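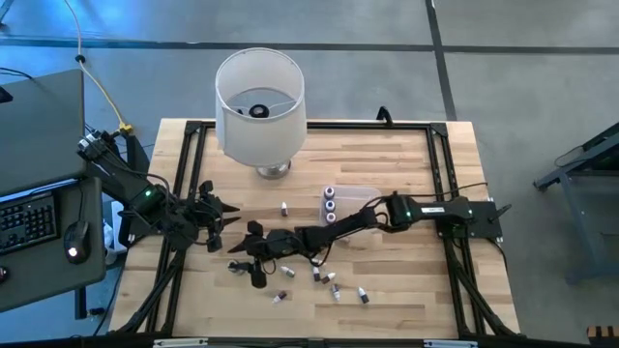
Plimari table lamp, white drum shade, silver base

Plimari Table Lamp
White / Silver
Sold by Pearce Lighting and Home

The Plimari is a plain table lamp with a large white drum shade and a round base in a shiny silver finish. It suits a sideboard, a bedside cabinet or the back corner of a worktop. The shade is open at the top, so part of the light goes up to the ceiling and the rest falls on the table around the base.

We have stocked the Plimari since the shop moved to Javov Street. It is mostly bought in pairs for bedrooms, and we also supply it to guest houses and small hotels.

Shade
The drum shade is large and white. Thin wire supports inside hold it in place at the lampholder, which is black. You can reach the bulb through the open top, so the shade can stay on when you change it. Spare shades are sold separately. Please ask for the Plimari shade by name, as the shade from the Minine floor lamp is wider and does not fit.

Base
The base is round and sits flat. Four felt pads are packed in the box and we suggest you fit them before putting the lamp on oiled or waxed wood. The silver finish shows fingerprints, and a dry cloth will take them off.

Details
Finish: white shade, silver base
Height with shade fitted: 50 cm
Bulb: one, screw fitting (E27), not supplied
Maximum bulb: 60 W, or any LED of lower wattage
Switch: on the cable
Plug: UK three-pin, fitted
Weight of lamp, unpacked: 993 g
Weight in box: 2,860 g
Use: indoors only, dry rooms

The boxed weight includes the outer carton and the board collar that protects the shade. Please keep both until you are sure you want the lamp.

Putting it together
Stand the base on a flat surface with the plug out of the wall. Unscrew the ring from the lampholder, lower the shade over it and screw the ring back on by hand. Do not use pliers — the ring will crack if it is forced. Fit the bulb last. A printed sheet is in the box, and Kelly Pearce at the shop can post you another if yours is missing.

Cleaning
Unplug the lamp and let the bulb cool. Dust the shade with a soft brush, working from top to bottom. Do not wash it or use spray polish on it. The base can be wiped with a slightly damp cloth and then dried.

Delivery and returns
Lamps in stock leave us the next working day if you order before noon. Larger orders for guest houses go out on a pallet, and Ifeanyi Igwe in trade sales will agree a day with you first. Unused lamps can be returned within four weeks in the original box. If the shade arrives dented, send us a photo and we will replace the shade alone — there is no need to send back the base.

Customer comments
"Bought two for the spare room. The shade is bigger than I expected but it gives a nice wide light. Easy to put together." Barry Goodall
"Good lamp, steady on the table. I would have liked a longer cable." Yuto Maruyama
"Second one I have ordered. The shade on the first has stayed white after three years near a window." Eduard Hubáček

Also in this range
Plimari spare shade, white
Plimari table lamp, small
Minine floor lamp, white / silver

The small Plimari is due back in stock in February. To be told when it arrives, leave your email address at the till or use the stock alert form on its page.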